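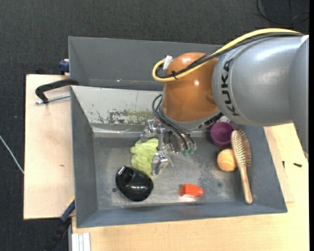
회색 상자 위로 내려온 KUKA 로봇 팔과 여러 손가락이 달린 그리퍼. 상자 안에 컴퓨터 마우스, 컵, 머리빗 등이 있습니다.

보낸 사람: Azadeh Azimi
받는 사람: 로봇 파지 연구 메일링 리스트
제목: Re: Flinar 공개일에 다녀오신 분 계십니까?

인쇄하기 | 이메일로 보내기

여러분, 안녕하십니까. Azadeh Azimi입니다. 한국어로 긴 글을 쓰는 것이 아직 익숙하지 않습니다. 어색한 표현이 있으면 너그럽게 읽어 주십시오.

Shafiq Sarkar 님이 쓰셨습니다:
> 3월에 Flinar 연구실에서 공개일이 있었다고 들었습니다.
> 저는 출장 때문에 참석하지 못했습니다. 상자에서 물건을
> 집는 시연이 어땠는지 궁금합니다. 특히 두 가지를 알고
> 싶습니다. 첫째, 물건을 미리 정해진 자리에 놓고 합니까?
> 둘째, 우리 같은 작은 팀도 데이터를 받을 수 있습니까?
> 그리고 방문객이 직접 물건을 골라도 되는지요?
> Shafiq

저는 오후 2시 시연에 들어갔습니다. 설명은 Normand Lévesque 님이 하셨고, 질문 시간에는 Aaliyah Gosselin 님도 같이 대답하셨습니다.

첫째 질문에 대해서 말씀드리겠습니다. 정해진 자리는 없다고 합니다. 담당자가 물건을 상자에 그냥 쏟아 넣고, 그 상태에서 시작합니다. 물건은 대부분 집에서 쓰는 평범한 것입니다. 제가 관심 있게 본 것은 머리빗이었습니다. 손잡이는 나무이고 머리 쪽에는 가는 금속 핀이 많이 있어서, 어느 쪽을 잡느냐에 따라 문제가 전혀 달라집니다. Lévesque 님도 빗과 수세미 종류가 제일 까다롭다고 하셨습니다. 수세미처럼 구겨지는 물건은 모양이 매번 변하기 때문에 저장된 형상 모델이 별로 도움이 안 된다고 합니다. 공은 쉬울 줄 알았는데, 손가락이 조금만 비껴 닿아도 굴러가서 의외로 실패가 많다고 들었습니다.

둘째 질문입니다. 지금까지 기록한 파지 시도는 3,581회이고, 그중 약 2,000회분을 먼저 정리하여 공개할 계획이라고 합니다. 시기는 아직 말할 수 없다고 하셨습니다. 작은 팀도 신청할 수 있습니다. 다만 신청서에 사용 목적을 자세히 써야 합니다. 파일 형식은 Bimance 도구로 바로 읽을 수 있다고 들었습니다만, 제가 직접 확인하지는 못했습니다. 혹시 Bimance를 쓰시는 분이 계시면 알려 주시기 바랍니다.

방문객이 물건을 고르는 것은 가능했습니다. 제 앞에 계시던 Diane Hawthorne 님이 본인의 열쇠 지갑을 내놓으셨습니다. 첫 시도에서는 미끄러졌고 두 번째 시도에서 들어 올렸습니다. 제 안경집도 부탁하고 싶었지만 시간이 모자랐습니다.

한 가지 아쉬운 점은 소리였습니다. 옆방에서 Urka 팀의 시연이 동시에 있었기 때문에, 뒤쪽에 선 사람은 설명을 잘 듣지 못했습니다. 제가 적은 내용 중에 틀린 부분이 있을 수 있으니, 같은 시간에 계셨던 분이 고쳐 주시면 감사하겠습니다. 손끝 재질에 대한 질문도 나왔는데 그 대답은 제가 놓쳤습니다.

다음 방문은 단체로 신청하면 더 오래 볼 수 있다고 합니다. Shafiq 님, 관심이 있으시면 이 리스트로 답장을 주십시오. 제가 Gosselin 님께 먼저 문의해 보겠습니다.

감사합니다.
Azadeh Azimi 드림

공유 2 | 댓글 0
문의: 리스트 관리자 | 저작권은 각 글쓴이에게 있습니다 | 맨 위로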